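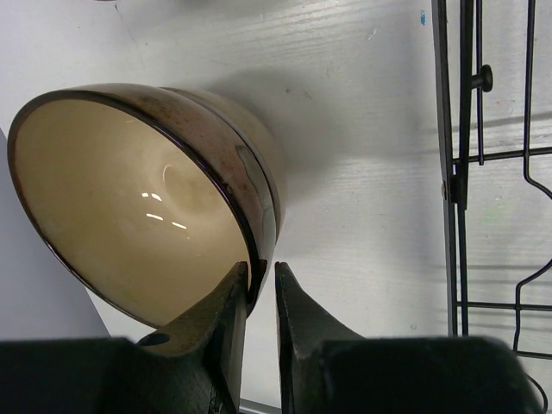
The brown-rimmed bowl, from down at the fingertips.

January, 11 at night, kitchen table. Budget due in the morning and I have so far produced a title and a cup of tea.

Ásdís Skov wants one page. She runs the money at Dillwood and she is fair about it, but she reads the bottom line first and then works upward looking for whoever caused it. I would like her to meet something gentle on the way. What I have instead is grippers.

We need new fingers. The paint or whatever it is has gone brown on the sloping face of one of them, and I have spent a whole afternoon looking at that bowl rim sitting between the tips and thinking about glaze. Donow sells a padded pair. Mokgethi sells a set that looks the same to me and costs 307 more, shipping extra, and their salesman called me "my friend" twice. I wrote to Cuketier too. They sent a catalog of cake stands, so I may have the wrong Cuketier.

Then there is the big question, which is whether we ask for a third arm. Everybody wants a third arm. I wanted one myself until I sat down and tried to work out where it would go.
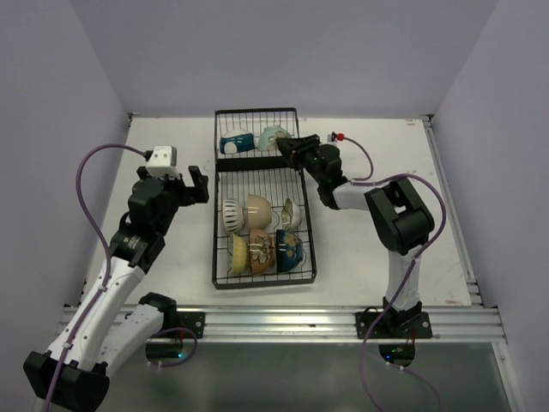 The front rail is spoken for, one arm at each end, and a third in the middle would spend its life getting elbowed. Mounting it on the back wall means a new wall. A new wall means the people who do walls, and I have met them. So no third arm this year, and I will have to say so at lunch in front of the people who already named it.

What I am going to ask for: two pairs of fingers, spare cables (purple, if they must be), a second dish rack so we can stop arguing about slot spacing, and more bowls. I put 2000 for the lot and then felt greedy and then put it back. Bowls are the one line I'm sure of. They are cheap, they come in awful patterns, and Ásdís has never once questioned crockery.

I still need 4 quotes on paper and have two, three if you count cake stands. Will write to Donow again before breakfast. Tea is cold. Title still needs work - "Equipment Needs" sounds like begging.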